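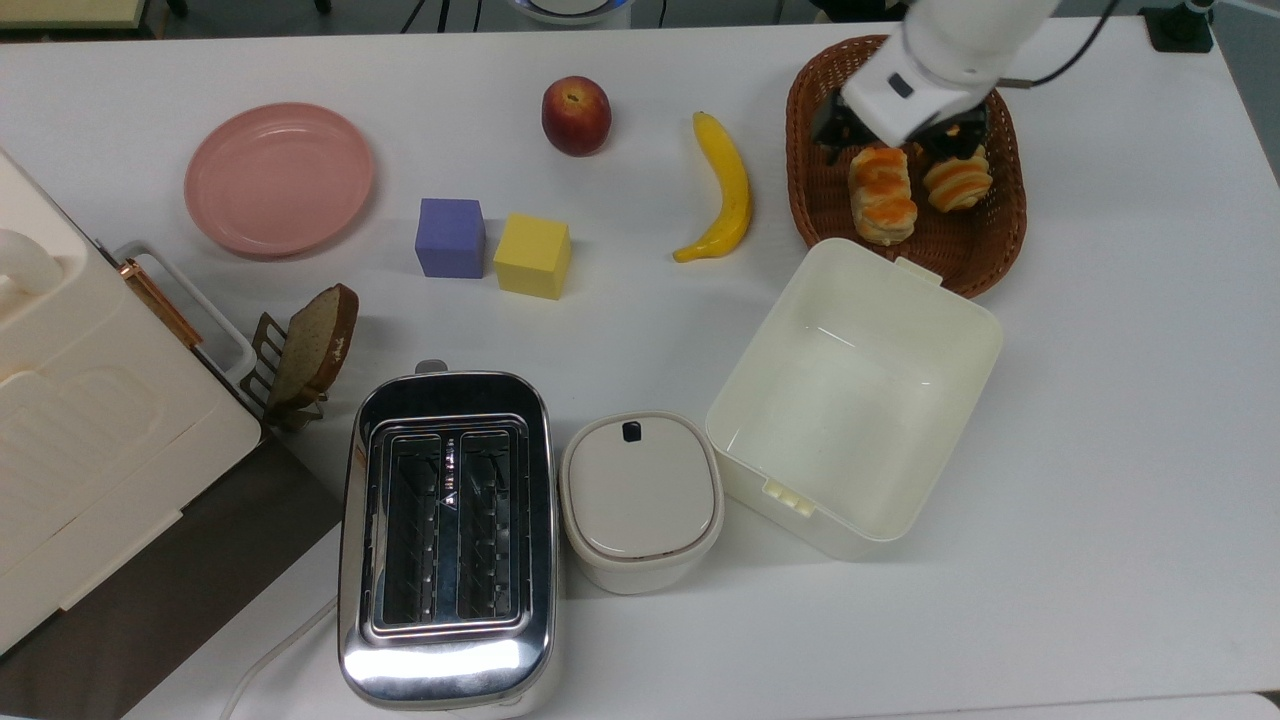
Inicio Galerías Rincones Recetas Contacto

La mesa del desayuno de Bandow

Septiembre de 2020

Hace tiempo que queríamos dedicar una galería entera al rincón del desayuno de Bandow, nuestra ludoteca, y entre unas cosas y otras (primero la estantería de los cuentos, luego las alfombras, luego el verano, que se nos fue volando) lo habíamos ido dejando. Pues ya está! Es el rincón que más cariño nos despierta y también el que más trabajo da, porque aquí se desayuna a todas horas, se invita a todo el mundo y al final de la tarde hay que devolver cada cosa a su sitio, con la paciencia que eso pide.

El rincón nació con un presupuesto de 190 euros y una lista escrita en el reverso de un recibo. Casi todo lo fuimos encontrando después, poco a poco, en el almacén de segunda mano de Fladutach y en Dlamini, la tienda de menaje de nuestra calle, donde ya nos conocen y nos guardan las cestas bonitas.

La cesta de las pastas
De mimbre marrón, ovalada, de las que antes se veían en todas las panaderías. Dentro van las dos pastas favoritas de la casa: una hojaldrada con su glaseado naranja y otra enrollada en espiral, parecida a un cruasán, las dos tan doradas que a media mañana entra un hambre tremenda. Más de una persona adulta nos ha preguntado dónde las compramos, y alguna ha alargado la mano antes de preguntar.

La tostadora
De acero inoxidable y dos ranuras largas, con un brillo que nos obliga a pasarle el paño de algodón cada tarde – los dedos se marcan una barbaridad. Es la reina de la mesa, y alrededor de ella se organiza siempre el resto del desayuno: quien tuesta manda, y quien no tuesta espera su turno contando en voz alta hasta 11. No sabemos quién inventó esa norma, pero se respeta más que ninguna otra.

El pan de pie
Una rebanada morena, de corteza más oscura, apoyada en su portatostadas de metal. Al principio el portatostadas nos parecía un capricho, una cosa de hotel antiguo, y dudamos mucho antes de traerlo. Ahora no lo cambiaríamos por nada: a los pequeños les gusta colocar el pan derechito y a los mayores les gusta servirlo con mucha ceremonia, con servilleta en el brazo y todo.

El plato rosa
Redondo y de borde levantado, que viene de maravilla para que las cosas no se escapen rodando. Ha sido plato de tortitas, volante, sombrero y luna llena en una función de sombras que todavía recordamos con una sonrisa.

Los cubos de espuma
Uno morado y otro amarillo. Nadie los pidió para el desayuno, vinieron del rincón de construcciones y se quedaron. En esta mesa han hecho de mantequilla, de queso, de bizcocho de limón y de mermelada de moras (el morado, claro). Hemos intentado devolverlos a su caja varias veces, sin demasiado éxito, y ya los hemos dado por empadronados.

La caja grande y la pequeña
La grande, de plástico blanco crema, se cierra con un enganche y es donde termina el desayuno cuando toca recoger. Nuestro orden, por si a alguien le sirve: primero la comida, después los platos y encima lo blando. La pequeña, redondeada y con su tapa, es más misteriosa. Unos días guarda azúcar, otros días guarda un tesoro, y conviene llamar antes de abrir.

Sobre la recogida
Nos escribís mucho para preguntar cómo conseguimos que la mesa vuelva a quedar en orden. La verdad es que tardamos lo nuestro. Avisamos con tiempo, ponemos siempre la misma canción y dejamos que cada cual elija qué guarda – hay auténticas especialistas en pan y hay quien solo acepta encargarse de la cesta. Lo de comer se lava con agua templada y jabón suave y se seca sobre un paño; el mimbre lo limpiamos con un cepillo seco de cerdas blandas.

Para el otoño queremos añadir un hule, una huevera y alguna fruta más, y si nos llega el dinero también un mantelito bordado que hemos visto en Dlamini y que nos tiene enamoradas. Si tenéis en casa menaje de cocina en buen estado y ya no lo usáis, pasad a dejarlo cualquier tarde, que le encontraremos hueco.

Galerías recientes
El taller de costura de Drillia
La estantería de los cuentos, antes y después
Un puzle de 400 piezas en el suelo
Tarde de trueque en Fladutach
Cestas, cajas y tarros: cómo guardamos lo pequeño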